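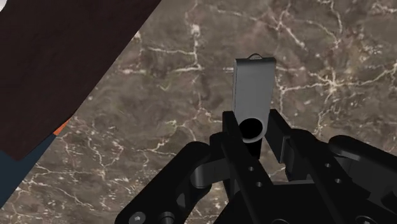 Teaching a Gripper in a World That Isn't There

Miłosz Zieliński talks with his hands, which is handy when the subject is hands. We had planned on a short call and were still going well after his coffee ran out, mostly on the matter of small gray things and how a robot ought to pick them up.

His project, Imel, trains a two-fingered gripper entirely in simulation. The marble, the dark wood grain and the little gray piece standing up between the black fingers are all computer-rendered, and Zieliński is fond of every bit of it. "I picked far too many marbles," he says, laughing. "My colleagues wanted plain gray floors, and I kept coming back with more veins!"

The fuss over surfaces has to do with his result. The team trained the same grasping policy 2 ways, once over plain backgrounds and once over busy ones, then tried both on 123 objects neither had met in training. "The plain one was lovely until you changed the table," he says. "Then it would reach for a pattern in the stone, very confidently, and close on air." The other version held up far better, though it took longer to learn and, he admits, tested everybody's patience in January.

Thin shapes are still his headache. Something flat with squared edges can be gripped low and held nearly upright, but a few degrees of tilt change where the fingers press, and a fine wire loop on top is harder still to model well. "We give the policy 200 tries at a piece like that, and I sit there rooting for it like it's my nephew's soccer game."

Next comes Hanero, the follow-up project, where the same policy will be moved to a real arm. I asked if he was nervous. "Oh, very," he said. "In the simulator I can always start over, and friction is whatever number I typed in that morning."

Interview conducted 8/16/23 and edited for length.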